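Spent the afternoon at the Killex open session in Brekasville, where they teach a two-armed robot to tidy a living room by remote control. I have questions.

1/ The pitch: a person drives the arms, the robot records everything, and after enough runs it does the job alone. Today's job was packaging off the table and into a bucket.

2/ Larysa Tkachuk was driving. She's good. She's also the one doing all the thinking, and I couldn't get anyone to say how much of that ends up in the robot.

3/ They have 219 recorded runs of this task. All in one room, with one table.

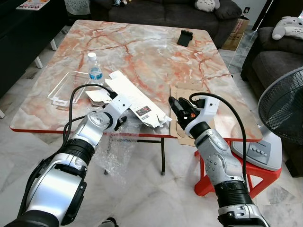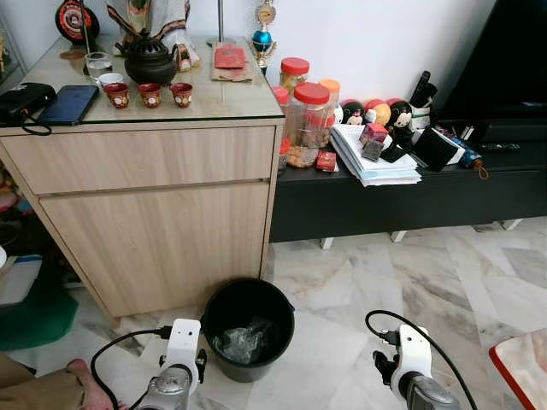 Flattened box on the marble-look table in the first, bucket with a plastic bag in it in the second.

4/ Clear plastic on a shiny patterned surface is hard for me to see, and I was standing next to it. I asked how the cameras cope. "More data."

5/ Stamatia Tsoukalas, who runs the sessions, wants 989 runs by May. Fine. I'd take 31 in somebody else's house.

6/ Also asked for the success rate with no one at the controls. They're "not sharing that yet."

7/ I'll go back if they let me move the bucket.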